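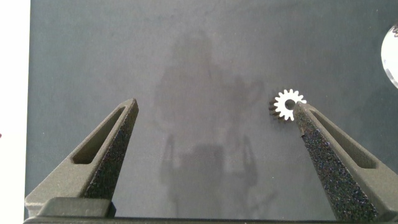

Two gripper fingers over a blue-gray work surface. Photo: Elsa Tangen

3 min read

The bitcoin mining pool Provwood will pay back fees to 1,409 of its members after it found that its payout software had charged them twice for the same transfers. The company told members of the mistake in a message on its forum, and said that the first repayments will go out before the end of June.

According to the message, the error came in with an update to Pretine, the program Provwood uses to divide mining rewards between the members. The pool takes a small fee when it sends out bitcoin. After the update, the fee was taken once when the reward was calculated and again when the payment left the pool's wallet. This happened only to members who had chosen to be paid in small amounts and often. Those who let their balance grow before a payment were not touched by the problem.

Provwood said that the wrong fees were taken during 38 days. No bitcoin has left the company, it said, and the extra fees were kept in a separate wallet the whole time. The address of this wallet was published together with the message, so that members can look at the balance themselves.

"We should have seen it much sooner than we did," said Märta Haugen, who leads the pool. "The numbers were there in our own reports. I have said sorry to the members and I say it again."

The mistake was first noticed by a member, Joar Sandberg, who runs a small number of machines in a rented building in Giliden. He keeps his own list of every payment and saw that the sums had become lower, although his machines were working at the same speed as before. At first he believed that the difficulty of the network had gone up. When he compared with two friends in another pool, he understood that this could not explain the difference.

He wrote about it on the forum and got a short answer that the payouts were correct. Four days later he wrote again, this time with a table of his payments, and 178 other members answered under his post with questions or with tables of their own. The thread was moved to a closed part of the forum for one evening and then opened again. Provwood says the move was made by a moderator who thought that the tables contained private wallet addresses.

Sandberg said he is satisfied with the repayment but less satisfied with the first answer. "The money is not so large for me," he said. "But when I ask a question with numbers, I want that somebody looks at the numbers."
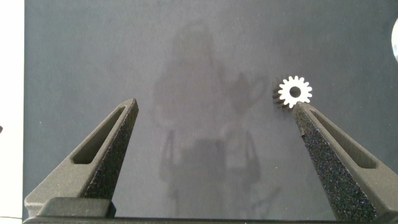
How the repayment will work

Members do not need to apply. The sum will be added to the ordinary balance of each account and marked with its own line in the payment history. It will be paid in bitcoin, at the same amount that was taken, without regard to how the price has changed. Members who are owed very little can choose to have the sum sent at once, and Provwood will then pay the network fee.

People who have closed their accounts will get an e-mail at the address they used when they registered. They have 50 days to give a wallet address. If they do not answer, the money stays in the separate wallet and can be asked for later by writing to support.

Oda Björklund, who is responsible for support at the pool, asked members to be careful with messages from others. Several members have already received e-mails that promise a faster repayment if they log in through a link. "We will never ask for your password or your recovery words," she said. "If you get such a mail, delete it and look in your account instead."

Earlier version in use

Provwood has gone back to the earlier version of Pretine while the new one is examined. Halvard Midtbø, a programmer who has worked on the code, wrote on the forum that the two fee functions were written at different times and that the test before the update used only large payouts. A test with small payouts has now been added. He also answered a question about whether the code will be made public, and wrote that the part which calculates fees will be, but he gave no date.

Some members have asked for lower fees for the rest of the year as compensation. Haugen said the pool has not decided on this and will answer in the forum thread, which remains open.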